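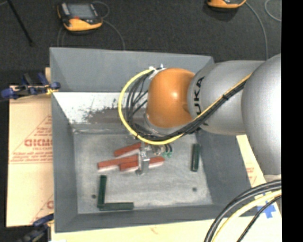
Returning the Blocks to Their Bin

The present entry concerns the storage of building blocks, a subject on which this journal has received more correspondence than on any other since May. Readers with an interest in shelving are referred to the earlier entries.

The blocks in my keeping are plain ones, and the red and the dark green are kept together in one large grey bin. I was at first opposed to this. My previous arrangement assigned a separate box to each colour, with a label on the lid, and it was observed faithfully for 28 days. After that the lids were mislaid and the greens were found among the reds in any case.

The open bin has since been adopted as the standing arrangement. It has sloped sides and is large enough for the blocks to lie flat on the floor of it, where they may be seen and picked out without tipping everything onto the carpet. Long pieces should go in first. When they are put in last they come to rest across the others at a slant, and the short ones disappear underneath.

Sandamali Weerakoon has written to ask whether the bin ought to be filled. I would advise against it. My own collection stands at 200 blocks, divided between several bins, and a single layer in each remains the most convenient for daily use. Nimal Gunawardena holds the contrary view and stacks his to the rim. His bins are certainly fewer.

On the matter of cleaning, a damp cloth is sufficient for painted surfaces. Blocks should be wiped one at a time and left on a towel overnight before they are put away. Soaking is not recommended, as I established at the cost of a good set from Delau.

The bins themselves require attention less often. Dust gathers in the corners, and a dry pastry brush removes it well.

Correspondence regarding the labelling of lids is now closed. A further entry, on the keeping of jigsaw puzzles with missing pieces, is in preparation.

Posted June 26, 2019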